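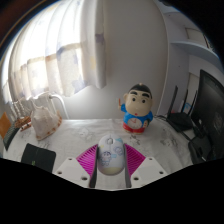
Venov desk set: house rules for recording

Hi, I'm Tayla, and I look after the desk-tidying part of Venov. These are the rules we record by. Most of them started as arguments between me and Johannes Coetzee, so if one seems fussy, blame us both!

Before you start
Wipe the finger pads. Check that the ribs on both fingers spring back when you pinch them, and that the plates don't wiggle. Put your own papers and mail out of view (yes, the envelope with your address too).

Grasping
- One object per take. If you bump something else, keep going and write "bump" in the notes.
- Close on the sides of a mouse, pads flat against the shell. Please don't pinch it by the wheel.
- Stop squeezing once it's held. Shiny plastic slips, and people tend to crush it to make up for that.
- Leave the clutter alone! Figurines, routers, cables, a patterned tablecloth, all fine. Ardalan used to clear the whole desk first and we had to redo 23 takes.
- Drops stay in. Label them "drop" and don't trim the end.

Curtains and daylight
Bright windows are allowed. Just don't open or close a curtain in the middle of a take.

How much
50 takes per desk, then move to another desk. We're aiming for 2000 in all. Take a break after every 7, your wrist will thank you.

Naming
desk, object, take number, your initials, all lowercase. Chae-won Shim checks these and she will send them back.

Still open
Whether a wired mouse counts as one object or two. Shayne says one, I'm not so sure. Add your vote to the notes file.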